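Place Setting Course Opens Registration at Clemis

The Clemis household school has opened registration for its short course on setting the table at home. The course is named Skerameo and it has 16 places. It will begin when the current cooking group has finished its last lesson.

Rodica Stoica, who leads the course, told parents and students that the first lesson will use only a few objects: one cloth mat, one plate, one cup, one fork and one spoon. She prefers colored pieces for beginners. When the plate and the mat have different colors, a student can see quickly if the plate is too far to one side.

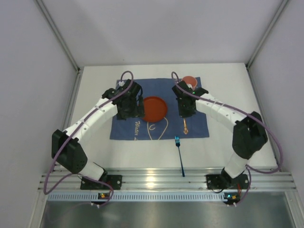

Blue mat with an orange-red plate and cup; the blue fork is still on the table in front.

In January the school held a trial version of the lesson with a smaller group. According to Stoica, the most common difficulty was the mat itself. Many students put it down quickly and then placed the plate, and after this they had to lift everything again to make the cloth straight. In the new course the students will learn to flatten the cloth with both hands before they touch any other piece.

The order of work is simple. First comes the mat, then the plate, then the cup at the upper right. The fork goes to the left of the plate and the spoon to the right. The students repeat the setting until they can do it without looking at the instruction card, and then they clear the table in the opposite order.

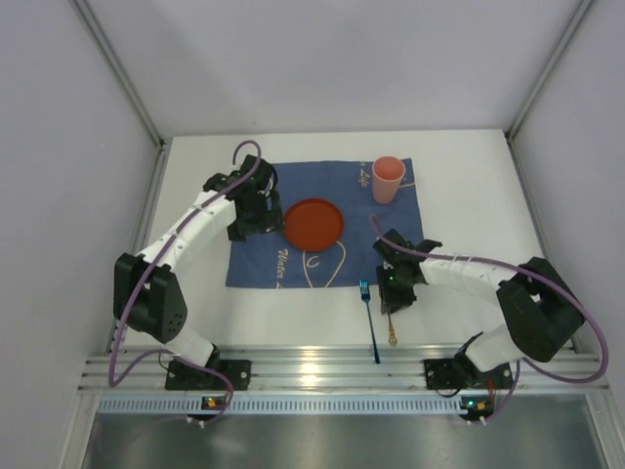 Maricica Ciobanu, whose son took part in the trial, said that he now sets the table at home every evening. "He corrects me when I put the cup on the wrong side," she said. "I was doing it my own way for many years, so I must also learn again."

The second lesson is given to cutlery and will be taught by Laurențiu Crăciun. He will show how to hold a spoon or a fork by the handle, so that fingers do not touch the part which goes into the mouth. He will also speak about polishing with a soft dry cloth and about storing decorated pieces separately from the everyday ones.

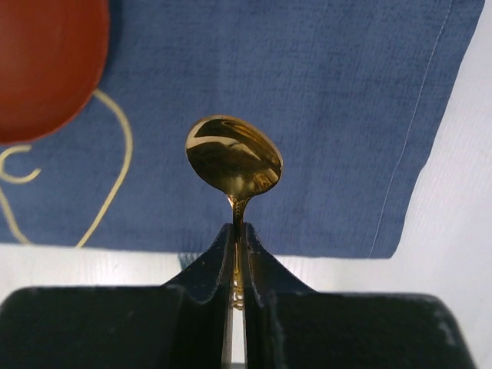

Crăciun said that small spoons need the same attention as large ones, especially where the handle has a raised pattern. Dust and old polish can stay in such places, and he advises a soft brush for them. Students are welcome to bring one piece of cutlery from home to this lesson.

The full course has 3 lessons. The last one is a shared meal, and each student will prepare one place for a guest. Registration is open at the school office until 2/16/21. Questions can be sent to Nadhirah Subramaniam, who keeps the list of students.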